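Flulska Boards > Handheld grippers > Faults and failures
Posted in June by shimstock

Left gripper thinks it's closed. It is not closed.

We record two-handed demos with a pair of Garkar handhelds and train the arms on the result. The task is picking small black parts and putting them in a tinted box. Last week the left arm started stopping just short of each part, closing politely on air, then carrying the air to the box and releasing it. It did this with great confidence. On one run it found the part by accident, pinched it by the shoulder and shot it past the operator's ear, and that is when I was asked to look into it.

The arm is fine. The demos are the problem. In 69 recordings out of 3,793 the left jaw reads fully closed with a visible gap between the fingers. Setup as it stands: 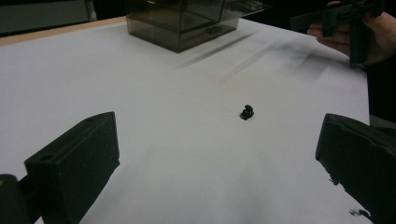
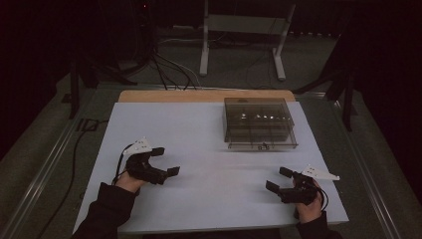
gritblast
You've got a loose finger. On ours the bolts backed out a hair at a time and the width reading stayed perfect throughout, seeing as the encoder only knows what the carriage is doing. It has no opinion on what's bolted to the carriage. Put a feeler gauge in the jaw at zero and see what you get.

shimstock
Checked the bolts before posting. Tight. I was quite smug about it.

mildly_calibrated
Tight against what, though? Printed finger on a metal carriage will creep under the bolt head, so you can have the right torque and a finger that has moved. Take it off and look at the seat.

Also 69 bad ones out of that many should not be enough to teach an arm to grab air. I'd look at your training mix before blaming hardware.

gritblast
They would be enough if they're the newest ones and he's fine-tuning on the newest ones.

shimstock
I am fine-tuning on the newest ones.

mildly_calibrated
Then I withdraw the second paragraph and stand by the first.

ohm_depot
Different view: it's the tracking. Black fingers, black parts, two grippers crossing in front of each other. If the left pose is off by a few millimeters the arm stops short no matter what the jaw is doing. We switched to the Agbeko marker plates and half our "gripper faults" went away overnight.

gritblast
A bad pose doesn't put a gap between fingers that read zero. He said he can see the gap.

ohm_depot
You can have two faults. I usually do.

shimstock
OK, took the left finger off. The seat has a dent under one bolt head and the finger rocks if you push on the tip. Pushed by hand it opens a gap big enough to lose one of our parts in. Bolts still at the correct torque, for whatever that's worth to them.

Printed a new one with a washer pocket and zeroed the jaw again. Re-recorded 11 demos and the gap is gone in all of them. I have not retrained yet, so the arm is still out there carrying air.

mildly_calibrated
Put a wide washer under each head and check zero every 1,000 closes. And please pull the arm's speed down until the retrain is done. You buried the part about the operator's ear in the first paragraph as if it were a funny story.

shimstock
It was a bit of a funny story. Speed is down, and there's a clear screen on that side now. Safety glasses were already the rule. Ears were not covered by the rule.

ohm_depot
Does your arm check finger width after it closes? Ours won't lift if the width says there's no part in there.

shimstock
It does check. The check compares against the demos. The demos say closed on nothing is a successful pick.

ohm_depot
Oh no.

gritblast
Use a fixed number for that check. Measure the part with calipers like it's the old days. And delete the 69, don't "down-weight" them or whatever people do now.

mildly_calibrated
I'd keep them in a separate folder. They're good test data for catching the next one.

gritblast
Keep them in a folder called trash, then.

shimstock
Folder is made. The name is under discussion. Retraining tonight, will post when the arm has either picked something up or hit something.

Related threads
Drudum cable keeps unplugging itself mid-recording
Jaw zero drifts after lunch
Agbeko plates: glue or screws?
Which washers for printed fingers

Contact the moderators | © Flulska Boards | Back to top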